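Malley kitchen set, v2

Recordings from a two-armed robot working at a table in the Stosance shared workshop. Released 30/12/2020. The set holds 327 episodes across 4 tasks. The robot was put together by workshop members in evenings and spare weekends, so expect rough edges in the early files.

What is in it

Each episode is one folder with the head camera video, joint positions for both arms, gripper opening, and a short text label. Arm data and video share one clock. Episodes were driven by a person using the Goltus leader arms, which are described in the hardware folder.

Tasks

oven_tray - handle a grill tray with sausages at the toaster oven
plug_strip - put a plug into the power strip
basket_sort - move small items into a basket
wipe_table - wipe the tabletop with a cloth

The oven task is the hardest of the four and the one we get the most mail about. The left gripper holds the tray by its edge, and the sausages are free to roll if the tray tips too far. The right arm works on the oven side, where the door handle and the knobs are.

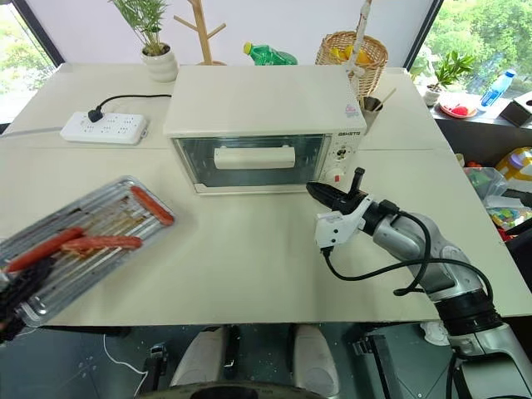 Known problems

31 episodes have a gap in the right arm log. They are listed in gaps.txt and you can skip them with the --no-gaps flag in the loader.

Gripper opening is stored as a raw motor value in v1 and as a fraction from 0 to 1 in v2. Do not mix the two.

The glass door reflects light from the windows at some times of day. We did not correct for it.

Objects along the back of the table were moved between sessions. If your model uses the background to find the oven, it will fail on the held-out files.

Loading

Unpack the archive, then run load.py with the path to the folder. It needs Python 3 and numpy. The Masson viewer opens the same folders if you only want to look through them.

Splits

The held-out list is in test.txt. Please leave it alone when tuning.

License and changes

Free to use with credit to the Stosance workshop. A third version with a second table height is planned for January. Report bad labels on the issues page and give the episode number.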